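Print this page | E-mail this page

Setting Up and Cleaning a Small Pastry Counter

These notes are for a church coffee hour, a school bake sale, or any table where you put out baked goods for a morning. Most of it works just as well on a kitchen counter at home when you have a crowd coming.

Start with the table. Wipe it down with warm water and a drop of dish soap, then go over it again with plain water and dry it with a clean towel. Spray cleaners leave a film that picks up crumbs and makes trays slide. If you have to use one, let it sit as the label says and rinse after.

Put the warmer down first. It is the heaviest thing on the table and the cord decides where it can go. Keep the cord at the back, never across the front edge where people stand. Leave open space around any vents and don't stack napkins against the sides. The one we use came from Villeo and the instructions ask for a clear gap all the way around. Check your own booklet.

Set it to heat before the food goes in. Ours takes 15 minutes. Filled pastries with meat, egg or cheese need to be held hot, so use a probe thermometer and don't trust the dial. Plain rolls and butter pastries do fine at 70 degrees Celsius for a short time but dry out if you leave them in all morning. Put in small batches.

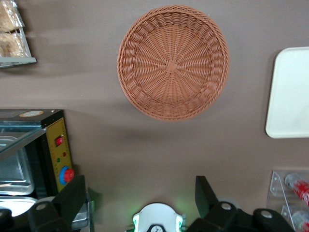
Baskets get dirty in the places you don't look. Crumbs work down into the weave and stay there, and butter soaks in and goes stale. Turn the basket over and tap the bottom with your hand, then use a dry pastry brush or an old soft toothbrush. On a round basket with spokes like this one, start at the small square in the middle of the base and brush out along each spoke, then go up the loops on the sides. Do the rim last. The plait there is tight and takes a stiffer brush. For a greasy spot, use a cloth wrung out in soapy water and wipe with the weave. Don't soak natural fiber. Let it dry upside down on a rack, away from the oven.

Line the basket every time. A cotton napkin or a sheet of parchment is enough. Cut the parchment 2 inches wider than the base so it comes up the sides a little. Wrapped items can go in without a liner.

Clear display stands scratch easily. Use a soft cloth and lukewarm soapy water, and stay away from window cleaner with ammonia, which can turn acrylic cloudy. Paper towels leave fine lines — you see them as soon as the light hits. Dry the shelf edges too, or the water spots will show. Dornix sells a plastic polish that takes out light marks, but wash it off well before food goes near it.

White trays show everything. For tea and coffee stains, make a paste of baking soda and water, leave it on while you do something else, then rub gently and rinse. Skip the scouring pad if the tray has a shine you want to keep.

Wrap pastries only when they are fully cool. Any warmth left in them fogs the wrapper and the crust goes soft. Flaky ones should be wrapped loosely. Do not put anything in the warmer in its plastic unless the package says you can.

At the end, switch the warmer off, unplug it, and let it cool before you touch the glass. Wipe around knobs and switches with a damp cloth, never a dripping one. Throw out filled pastries that have sat out for more than 2 hours.

Updated 6/24/23

Contact us | Copyright Nyanda Kitchen Pages | Back to top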